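Farm Trade > Poultry > Equipment Reviews > Skadevo pan feeder line

Skadevo pan feeder line, one season in

Bought the Skadevo line in April for the smaller house. 600 birds on it, broilers, on contract feed from Hastthorpe. Came through the Breststead depot, two pallets, one box short. They sent the missing box the same week so no complaint there.

Writing this quick between flocks. Will add to it if anything breaks.
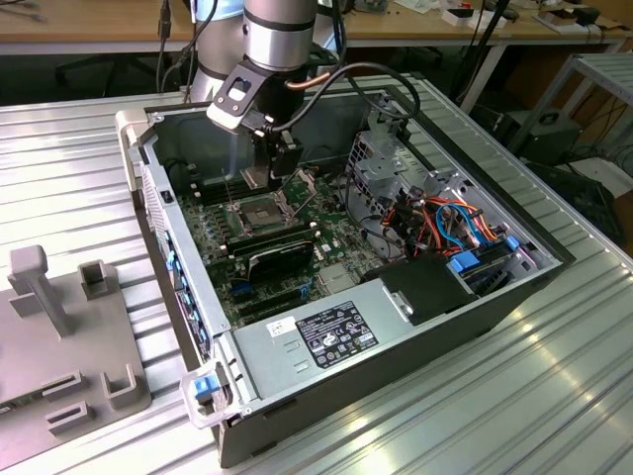 Setup

Two of us, most of a day. Manual is fine up to the winch section and then its a mess, half the bolt sizes are wrong. Go by the bag labels. The auger went in easy. Hanging the line level took longer than the rest put together – get a laser if you can borrow one.

Pans snap on. Good solid snap. Our old Sârbu pans needed a twist and a prayer.
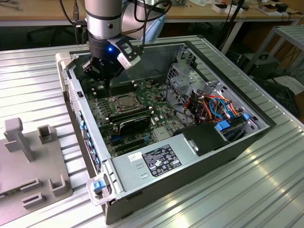

Chick height is where it earns the money. Drop the line to the litter, open the flood windows, and day-olds find feed right off. With the Sârbu we were laying out paper and trays for most of the first week. None of that now. Less waste too, though I didnt weigh it.

Later on you crank up and the windows close by themselves. Mostly. Pan 13 sticks and has to be slapped shut.

Noise is OK. Hopper is smaller than I wanted, and crumble bridges in it when the weather is damp. Pellets run fine.
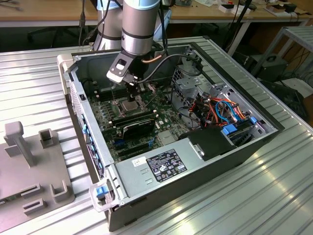
47

Cleaning. Pans drop open at the hinge and hose out, bottoms dry fast. The grill collects gunk where the spokes meet and you need a brush. Pressure washer lifted the paint off the hopper lid, so back off alittle there.

Parts are the weak spot. Breststead stocks pans and grills but not the control motor, and that one ships from the factory. Paid $348 for a spare to keep on the shelf. Steep. I would still do it, birds dont wait on freight.

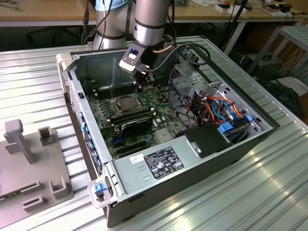 Desktop tower on its side, side panel off, arm reaching in from above.

Would I buy again? Yes for a house this size. For a long house I'd want the bigger hopper and a second motor before signing anything. Also ask the dealer which manual revision you're getting – mine was the old one.

Four out of five. Lost one for the motor price and pan 13.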